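Questions I get about the Bara shawl

I put the Bara pattern up in November and my inbox hasn't been the same! I've collected the things people write to me about most so you can (hopefully) get back to your knitting without waiting for me to answer. Last updated April 22, 2018.

How much yarn do I need?

The pattern says 700 yards and that's what I'd buy. Mine came in a bit under, but I knit tight and I skipped the last repeat on my first one because I wanted to wear it to my sister's birthday. If you're a loose knitter, get an extra skein and make a hat with what's left.

Do I have to use the yarn you used?

Nope! I used Kristiansen fingering because I had a drawer full of it. Any wool that weight will do, and I've seen two gorgeous ones in a wool and silk mix. I'd stay away from straight cotton – it gets heavy and the points droop after a few wearings.

I have 744 stitches on my needle. Is that right?

Yes, if you've just finished the last increase row before the border. It looks like a horrifying number written down, I know. Put a marker in every couple of repeats and you won't have to start over from the beginning when the phone rings.

My stitches are all squashed up. What needle are you using?

A circular with a long cable. I go for 47 inches when I can find one, and anything shorter than 40 is a fight. You aren't joining in the round, so don't let the word "circular" in the materials list scare you off.

Is there a mistake in row 45?

There was, and it was mine. The old chart had a yarn over missing near the end. If you bought the pattern early, download it again and check that the first page says "Mutton version" (I name my updates after the cat, and he's the only cat I have, so let's hope there aren't more mistakes).

Can a beginner make this?

If you can knit, purl, and do a yarn over without swearing, I think so. The first half is mostly plain rows and it's great TV knitting. The border is where you'll want some quiet and a good lamp.

Do I really have to block it?

You do, sorry! It comes off the needles looking like a dishrag. Soak it in cool water, roll it up in a towel, and pin it out on something you don't mind poking holes in. I leave mine overnight, then usually most of the next day too.

Can I make it all one color?

Sure. I'm on my third now and I've gone pink from start to finish.
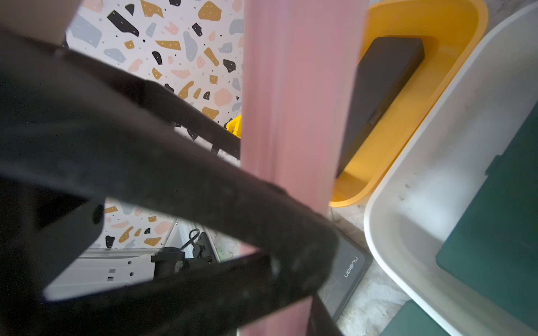 Borghild Lindqvist wrote to say she'd gone the other way, with a new color every 11 rows, and that the stripes hid all her lumpy joins. She also said to weave in the ends as you go – she saved hers up for the finish and lost a whole evening to them.

Can I sell shawls I make from the pattern?

Go ahead, as long as you knit them yourself. A mention of the pattern name on the tag would be nice. Please don't photocopy the chart for your friends, though.

Will you be teaching a class?

I'd like to do another one in Lostham this fall. The last one filled up before I'd even told my own mother. No date yet, but I'll put it on the front page when I have a room.

I'm still stuck!

Email me with the row number you're on and your stitch count, and a photo if you can get one in decent light. I answer most evenings after supper.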